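Sunday cable day!

7 January 2018

Finally got a proper run at the arm this weekend, and I'm so pleased with how it's going. The old cable ties had gone brittle (I fitted them in May) so I snipped the lot and re-routed everything along the top of the forearm, with enough slack left at the wrist for a full turn. Too little and it tugs on the connector at 109 degrees, every single time!

Then the elbow screws. Five of them had worked a bit slack, so out they came, a dab of threadlock from Plokwood on each, and back in crosswise. The grinding noise has gone. Lovely!

After that I set it going on the bedside table, slow speed only, working round the phone and the remote.

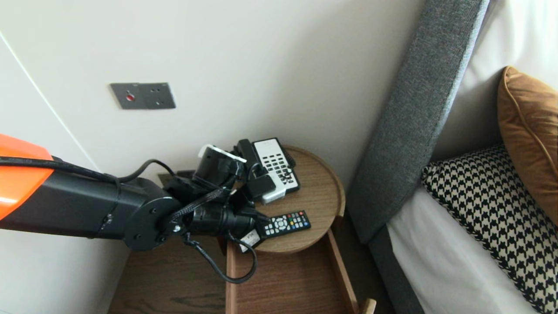 I'm still tempted to shorten the wrist loop a touch, but it wants a longer run first. The Natbridge log got to 116 moves before I stopped for tea, and I'd like 400 before I touch the ties again. New finger pads are on order too.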